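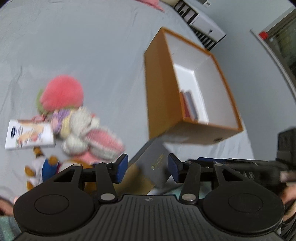

Welcome to the toy clear-out page! We've been in the Drostmont apartment since April, and I finally got around to the soft toys, which had taken over the spare room (and the hallway, and one kitchen chair). My system is very simple: everything goes on the bed, and I sort from there. The orange-brown box is for whatever is moving on to my sister's kids, and the pile on the left still needed a decision at this point — the fluffy coral-pink pom-pom was an easy yes, but the bunny with the big floppy ear and the knitted purple bit gave me a lot more trouble. I must have picked it up four times! The one with the bright blue, outfit-like middle and what looks like a stripy tail is staying, no discussion.

A few notes if you're doing the same thing at your place:

- Flat stuff goes in first, up against the side of the box, so it doesn't get bent under a heavy bear.
- Use a plain sheet. Little ribbons and loose buttons vanish on anything with a pattern.
- Keep the cartons until the end. I threw one out too early and had to dig through the recycling for it.

Amirul Mangundap asked whether I'd be selling any of them. Nope, all going to family! The board games are next, once I've cleared a shelf.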